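Saturday at the Trellham robotics club open day

Quick write-up before I forget it all. Got there at ten, parking already hopeless, ended up walking in from the leisure centre.

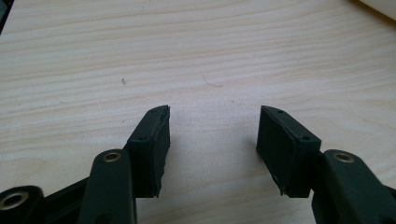 So – the club is run by Aslı Yaman, who teaches maths in the week, and it has 17 members this term, mostly year nines and tens. Two rooms at the back of the old library. Tea in the first, robots in the second. No food past the door, fair enough.

Main project this year is called Tastero. Hand-held gripper, you squeeze it, the fingers close, and the kids record themselves picking things up so that an arm can learn to copy. They've got 126 recordings so far and want 800 by June. Sounded a lot to me but Aslı wasn't bothered.

Had a go myself. Heavier in the wrist than I expected. Job was to pick up a bottle cap and put it in a saucer – managed it on the third try, a girl of maybe twelve did it first time and was very polite about it. Key thing seems to be going slow and not twisting. I twist.

Long chat about finger pads. Plain black ones, and everyone has an opinion. Softer grips better but wears at the edges, harder lasts but coins just skid off. They screw on so swapping is quick. Brass bushings in the linkage as well, which one lad told me was his idea, after the plain plastic holes went sloppy over the winter. Play in the joints means the fingers dont meet properly, and then the recordings are no use.

Kevser Altıntaş was over from Ersoy, the other club, with their line follower, Illetti. Lovely quick thing. Came off the track at the same bend every time while I was watching, they were blaming the tape. She took 7 of hers along and they spent most of the morning in the Trellham room asking about gear ratios, so I think a joint entry for next year is on teh cards.

Missed the talk at two, sorry, had to get back. Slides are meant to be going round by email.

If you're thinking of going next time – come early, bring change for the tea, wear something warm. Back room is freezing. Under-elevens need an adult with them and the club nights are full until after the summer, but Aslı is keeping a waiting list. Ask at the library desk.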